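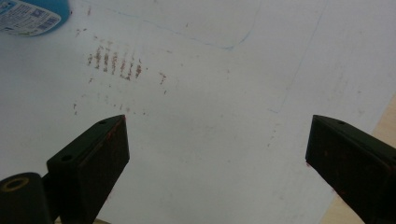 Figure 1. A sheet of white paper laid flat, its surface faintly smudged and streaked with grey.

30 August 2024
By the Mimstead Local Elections Project
4 min read

3. Ballot order and the council vote in Julberg

3.1 Why order matters in small wards

Most voters in a parliamentary contest know which party they want before they pick up the pencil. Council elections are a different animal, and a wonderful one to study! In a three-seat ward a voter may have a firm view on one candidate, a loose feeling about a second and no idea at all about the third. That last cross has to go somewhere, and names near the top of the paper seem to collect more than their share of such votes.

Julberg is a lovely place to test this. Its wards each return three councillors, the names are printed in alphabetical order by surname, and the larger parties put up full slates nearly everywhere. We can therefore compare candidates of the same party, in the same ward, on the same day, and ask how the first-listed member of a slate did against the last-listed.

3.2 Data

We worked from the declared results for 90 ward contests held in Julberg and the neighbouring district of Darel. Contests in which a party stood fewer than three candidates were kept in the file but left out of the slate comparison for that party. By-elections were dropped altogether – they fill a single seat and tell us nothing about the third cross.

We also ran a short postal survey in November, sent to 1000 addresses drawn from the two registers, which brought back 200 usable replies. This is a modest return and it leans towards older households, so we use the replies to help us read the results and never to estimate turnout or party support.

3.3 The slate gap

We call the difference in votes between the first and last names on a party's slate the slate gap, expressed as a share of the slate's mean vote. A positive gap favours the earlier name. Gaps were positive in most of the contests we could use, and the pattern held in both districts, which we were delighted to see given how differently the two are run.

Sitting councillors muddy things. A well-liked councillor whose surname starts with W can easily outpoll two newcomers above her, and in Baxter ward this happened for two parties at once. We therefore repeated the comparison using only slates with no sitting member. The gap survived, and in the closest wards it was larger than the margin for the third seat.

Short ballot papers showed little effect. Once a paper carried ten names or more, the gap opened quickly, although only 20 contests in our set had papers of that length and we would love to see the same test run on a bigger group of councils.

3.4 What voters told us

Several replies described using every vote as a kind of duty, even when the last choice was close to a guess. Others said they stopped after one or two crosses. Both habits would produce a slate gap, and the declared totals alone cannot separate them. Section 4 turns to the counts of partly used ballots, which Darel publishes by ward and Julberg gives only for the district as a whole.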